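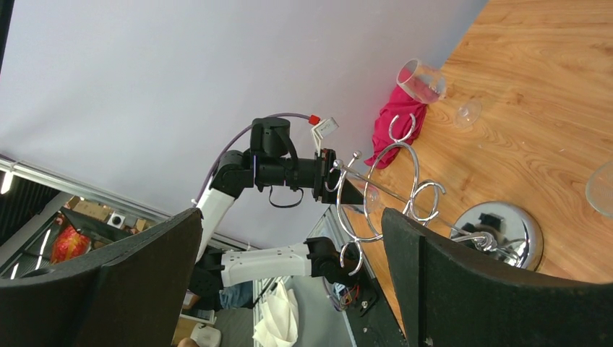
When does the Flistwood library branch reopen?
In March, with longer evening hours and the same phone number as before.

News > Local > Flistwood

Flistwood branch library to reopen in March after floor repairs

The Flistwood branch library will open its doors again in March, the Cullthorpe library service said. The building on Mill Lane has been closed since a burst pipe flooded the reading room and the children's corner last fall.

The water came from a joint above the staff kitchen and ran through the night before it was found. It soaked the floorboards in the reading room and got into the lower shelves along the back wall. The service said 800 books had to be thrown out, most of them large-print novels and cookbooks. The local history papers were kept upstairs and were not damaged.

Grgić, the building firm hired for the repairs, took up the old floor and found that several of the joists under it had rotted well before the flood. Replacing them added weeks to the job. The new floor is down and the walls have been painted. Shelves are going back in now, and the heating will be tested before any books are moved.

"We had hoped to be back before the holidays, but once the floor was up there was no point in covering over bad wood," said branch manager Lejla Petkov. "People have been patient. I have had a lot of phone calls, and nearly all of them were kind."

During the closure, Flistwood readers have been using the main library in Cullthorpe or the book van, which stops outside the post office. The van will keep its Flistwood stop until the branch opens and will then go back to its normal route. Books borrowed from the van can be returned to the branch.

Opening hours will change. The branch used to close at 5 p.m. on weekdays. It will now stay open until 8 p.m. on 2 evenings a week, which Petkov said was the most common request in a survey of members last summer. The survey drew 192 replies. Morning hours stay as they were, and the branch will still close for lunch.

The children's corner is moving to the front of the building, where there is more daylight and a shorter walk from the door for parents with strollers. The old corner will become a study area with 10 seats. Seats there cannot be booked ahead.

All loans that were out when the branch closed have been extended, and no late fees will be charged on them. Members who had books on hold will be called when the books are ready. Holds placed at the main library can be switched to Flistwood at the desk or by phone.

The library catalog will also look different. The service is moving to a new system called Ekiveck, already in use at the main library. Card numbers will not change, but members will need to set a new PIN the first time they log in. Staff at the desk can do this for anyone who does not use a computer.

The weekly story hour will start again in the week after the reopening. The knitting group, which has been meeting in the church hall, will stay there until early summer and then decide whether to move back.

Donations of large-print books in good condition are welcome once the branch is open. The service asked people not to leave boxes at the door before then, as the entrance is still being used by the builders.

Recent items
Bridge Street water main work to finish early
Cullthorpe swimming pool sets spring hours
Flistwood post office gets new parking spaces
Seed swap returns to the church hall
Night bus route to change in Cullthorpe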